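3.2 Shared tables and the return of small supplies

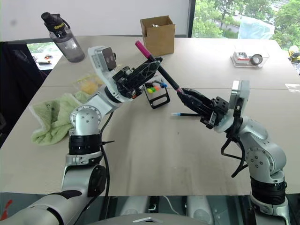
Figure 4. Markers, a wire-frame holder and other items on a shared table.

Small supplies were the hardest group to track in our study of shared work tables. Chairs, lamps and screens have a fixed place, and people tend to notice when one has been moved. Markers and pens do not work this way. They are picked up for a minute, put down wherever there is space, and picked up again by the next person. We therefore treated each table as having two kinds of storage: the place meant for an item, and the surface next to it. The black wire-frame holder in Figure 4 is the first kind, and the thin black pen with the light blue tip, lying on the tabletop, is the second. In our coding sheet the pen was entered as "out, near holder," and the black marker with the pink cap as "in use." Items that belong to a person or to a meal were entered under a separate heading. The water bottle and the clear plastic bag of yellow food on the same table went there, and the green towel was listed under cleaning items.

The tables were spread over three sites, which we call Flikport, Gomero and Mimard after the buildings. All had the same basic rule, printed on a card by the door: supplies go back to the holder at the end of a session. No site had a rule about what to do during a session. We recorded 886 entries for small supplies, of which 700 were markers or pens. The rest were scissors, tape, erasers, clips and rulers.

Pens were left out more often than markers at all sites. One likely cause is the holder itself. A marker is thick enough to stand up in a wire holder without leaning much, while a thin pen slides to the side and can be hard to pull out again. Several users at Gomero told us they kept pens flat on the table for this reason. At Mimard, where a shallow tray was added in May, pens were put in the tray and the difference between the two groups was smaller. We did not test trays at the other sites, and the Mimard result should be read with this in mind.

Caps needed a rule of their own. Goicoechea, the coding guide we started from, treats a marker and its cap as one object. This caused trouble whenever a cap was found alone or a marker was found without one. We changed the guide so that a loose cap counts as a separate entry, and a capped marker counts as one. Caps showing above the rim of a holder were coded by color only, and the coder did not guess at what was below them.

Cardboard boxes were also coded separately. An open box on a table may be there to be unpacked, to be filled, or to serve as a bin, and its contents are often hard to make out from the side. Coders marked such boxes "open, use unknown" unless a label or a user made the use clear. Boxes stayed on tables longer than any other item in this group, and at Flikport two of them were still in place when recording ended.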